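The Nolton Rest, five months in

I bought a footrest. I would like that to sink in for a moment, because I am not old, or I wasn't when I ordered it, and a footrest is the sort of purchase that arrives with its own cardigan.

The Nolton Rest is a sloping block of foam in a zip-off cover, wedge on one side and gently curved on the other, so you can flip it over and rock your feet back and forth while pretending to listen to someone on a call. It comes in charcoal, oatmeal and a green the website calls "thicket". I chose thicket. It is brown.

Some background. My desk is a bit too high. I am a bit too short. For years I solved this by raising the chair until my elbows were happy and letting my legs dangle like a child's at a piano recital, and by mid-afternoon the backs of my thighs would send in a complaint. Before the Nolton I tried a box file (collapsed), a pair of phone directories (where does one even get these now; my mother's loft) and the Kurton tilting platform, a hard plastic thing with bobbles on it that claimed to massage the soles. It squeaked at every movement. I lasted two weeks, and the cat still leaves the room when she hears a hinge.

First impressions were poor. The foam comes squashed flat in a vacuum bag and the leaflet says to let it rise for a day. Mine took almost 3, and smelled like the inside of a new lunchbox the whole time. When it had finished swelling it had one corner noticeably lower than the others. I wrote to Nolton, who replied on a Tuesday asking for a photograph, and again later that same Tuesday to say this was within tolerance. The corner came up by itself eventually.

As a thing to put your feet on, it's good. The height is right for me with the curve side down and slightly too much with the wedge down. The foam is firmer than it looks and hasn't gone saggy in the middle, though I'm a fidgeter and I do stand on it to reach the top shelf, which the leaflet specifically forbids. My legs have stopped complaining. My lower back has carried on exactly as before, so if you've read the page on their website about spinal harmony, I'd take it as you would a horoscope.

It slides, mind you. On carpet it stays where you put it. On my floorboards it creeps away under the desk over the course of a morning, until you are lying almost flat in your chair with your toes stretched out after it, chin level with the space bar. The underside has rubbery dots which are meant to stop this and which I can only assume are decorative. I've put an offcut of drawer liner under mine and that has cured it.
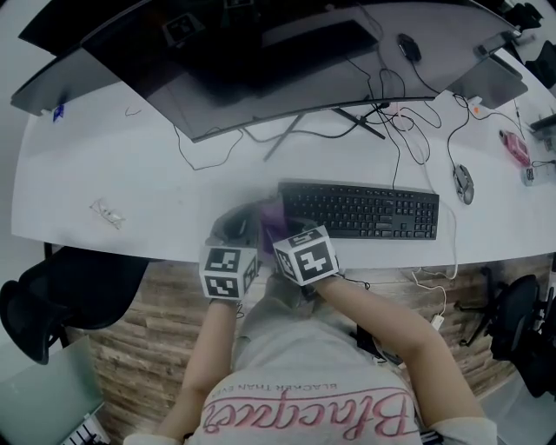
Marisa Donati wrote in to say that hers crept too until she washed the cover, after which the dots gripped perfectly well, and that I might like to consider whether the trouble was the footrest or the state of my floor. I have considered it. I washed the cover. It now creeps a little less, and I have decided not to draw any conclusions about the floor.

She also asked about the zip, which is fair, as I'd left it out. It's a small mean zip that runs along only one side, and getting the foam back in after washing is like putting a wetsuit on a cheese. Allow ten minutes and shut the door so the family can't watch. The cover itself washes well at thirty, dries overnight and came out the same brown it went in. It does collect every hair in the house.

On price: I paid 25 pounds in a sale. Full price is a fair bit more and I don't think I'd have gone for it. The Bakker one is cheaper and my sister has it at work; the foam is softer and she likes that, but I could feel the floor through it with my heels. Rururell do a heated version. I looked at that page for longer than I'm prepared to say, and it's still open in another tab.

Buy it if your feet don't reach the floor and you have carpet. With a hard floor, add the drawer liner to your basket at the same time. I'd give it 3 out of 5, going up to a 4 in winter, when the cat sleeps on it in the mornings and it's warm by the time I sit down.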